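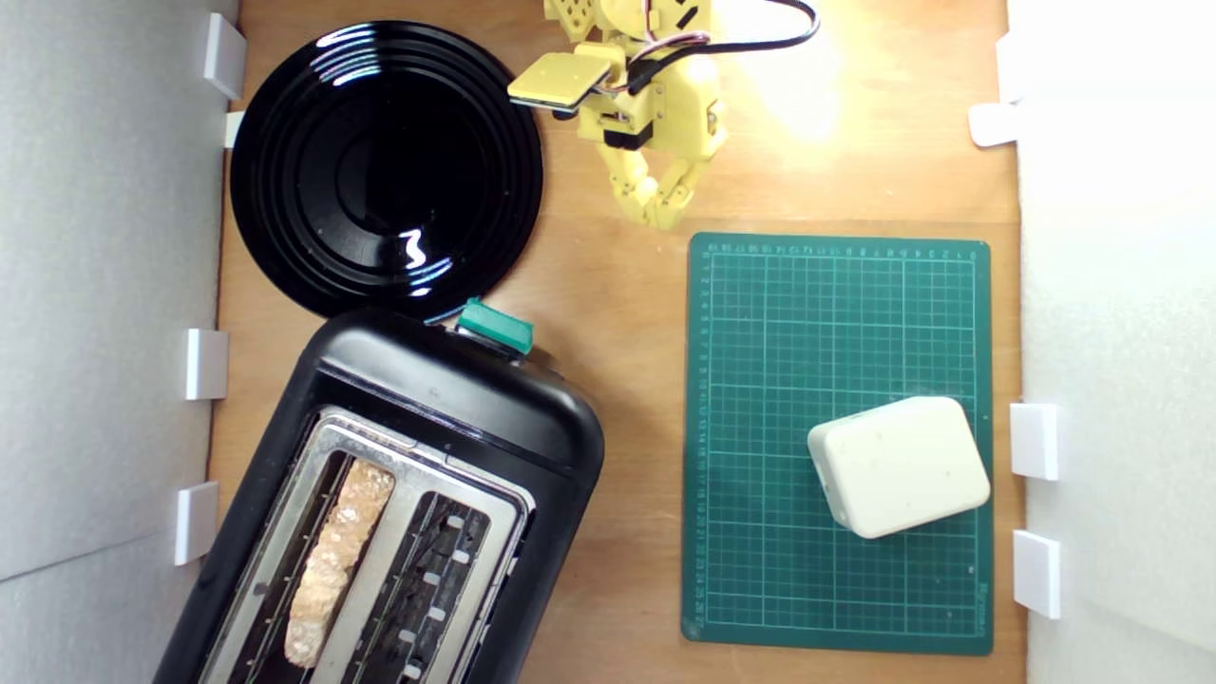
*Bench layout, Saturday. Slice in left slot, right slot empty.*

Plate and toaster both sit hard over to the left wall. Glare on the plate rings again; Sidra wants the lamp lowered before we log colour values.

- Walls: foam, clipped to the tabletop. Check clips before moving anything. 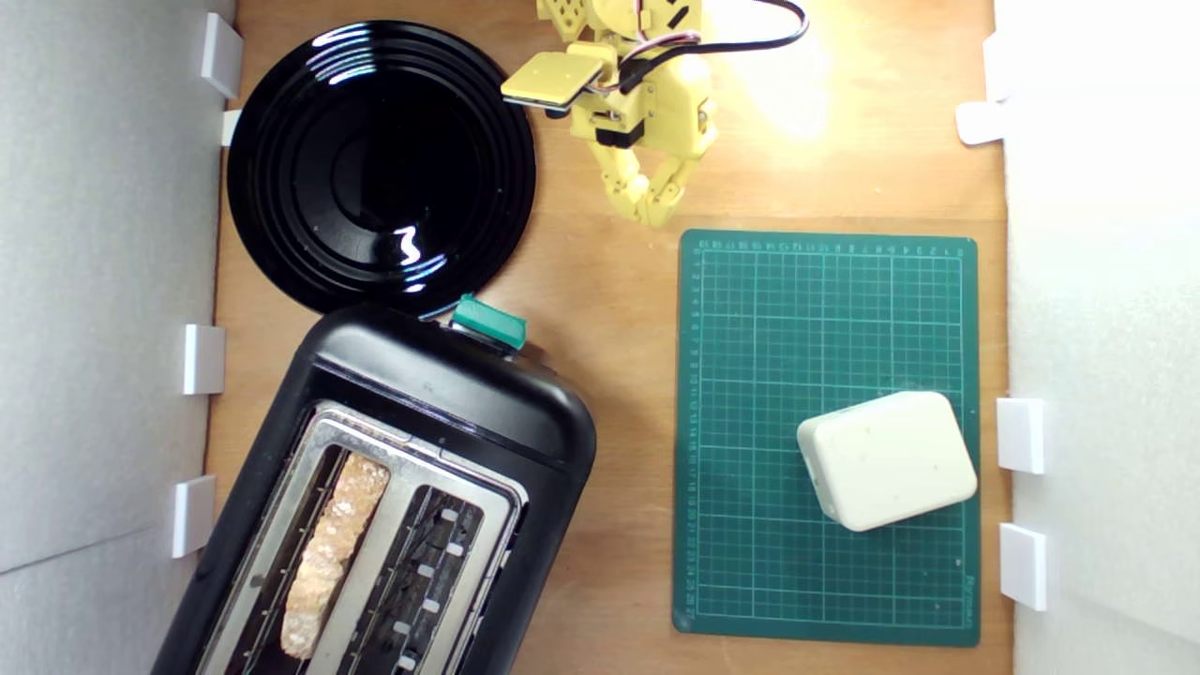 - Toaster: two-slot, teal lever toward the plate. Keep the diagonal.

Plate position goes in the Callton sheet, row 403.

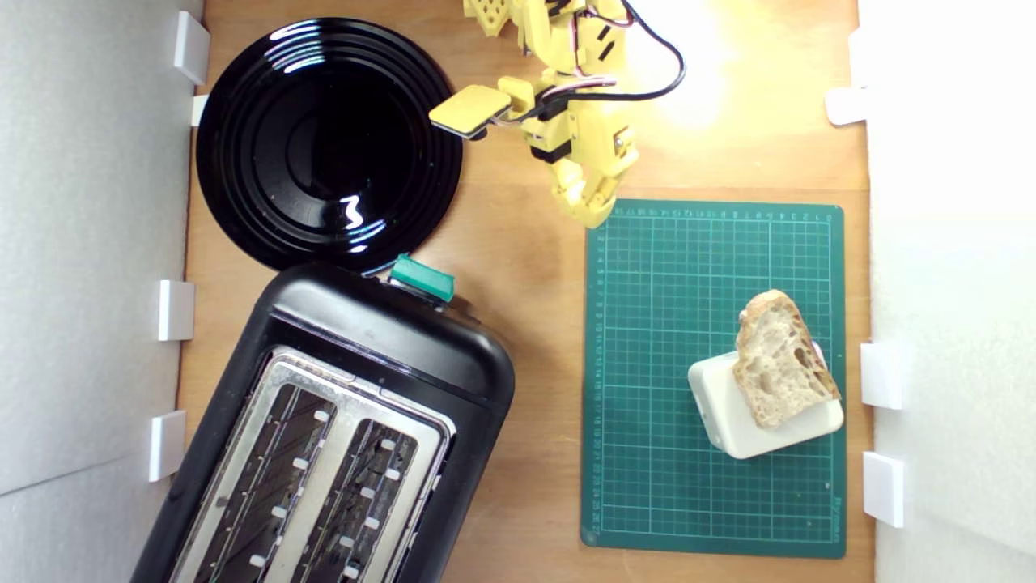

Does the plate need washing between runs? Only if there are crumbs in the well; otherwise a dry cloth.

Cutting mat stays on the right, white block on it.
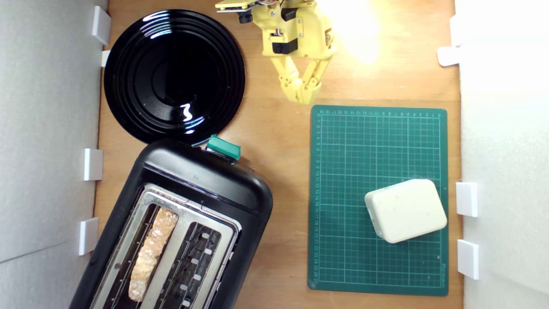

## To do

Ask Jailson for a grey matte plate. Crumb tray out at 24 runs.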